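Notes from a visit to the table-wiping cell, Barnham, 6 June 2023

I came to Barnham with two colleagues from Trerulberg, where we want to set up a similar cell before the end of July. Our host was Tadeusz Borkowska, the technician who looks after the arm every day. We had expected a presentation first, but he gave us visitor badges and took us directly to the white table with the coffee spill and the folded cloth.

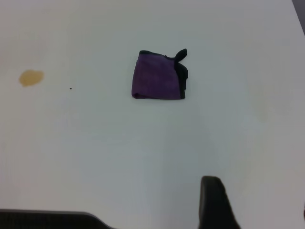
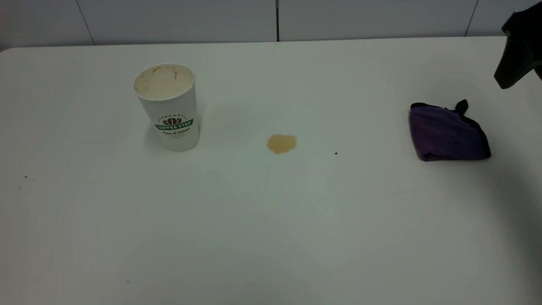
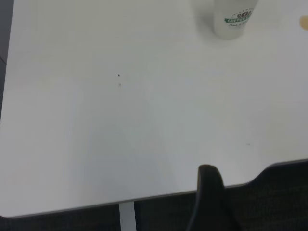 Tadeusz starts each morning with the fingers of the gripper. He cleans them with a damp rag, lets them dry, and then closes them slowly on a strip of paper. If the paper slides out on one side, the fingers are not parallel and he loosens the two screws at the base. He told us that this small error was the cause of most dropped cloths last winter, and it took them a long time to find it, as everyone was looking in the software.

The second thing is the wrist camera. Its cable goes through a loop near the last joint, and the loop must be neither tight nor hanging. At our place we had the cable taped along the arm, and I understood immediately why we lose the picture when the wrist turns far. I made a drawing of his loop in my notebook. The fixed camera is easier. It is checked against a printed sheet every Tuesday, and after somebody has bumped the stand.

Then we spoke about the cloth. It has to be folded with the thick edge always on the same side, otherwise the grip height is wrong. Cloths are washed without softener and thrown away when the hem begins to open. The height of the table is also measured again whenever it is moved, even by a few centimetres, and the new value goes into the Sikora controller by hand. I asked if this could be automatic. He said yes, but he prefers to see the number himself.

The logbook was for me the most useful part of the day. The cell has 3457 wiping runs in it and 218 stops. Of these stops, 111 were solved by cleaning or tightening something, with no change to the program. The finger pads are replaced after 460 runs, also if they still look good. The spare pads come from Stomis and the delivery is slow, so he keeps one full set in the drawer under the controller.

We had lunch late and missed the earlier train. On the way home we agreed to order the cable loops first and to copy the layout of the logbook, with his permission. My colleague will write to him about the screws, because we forgot to ask how strongly they should be tightened.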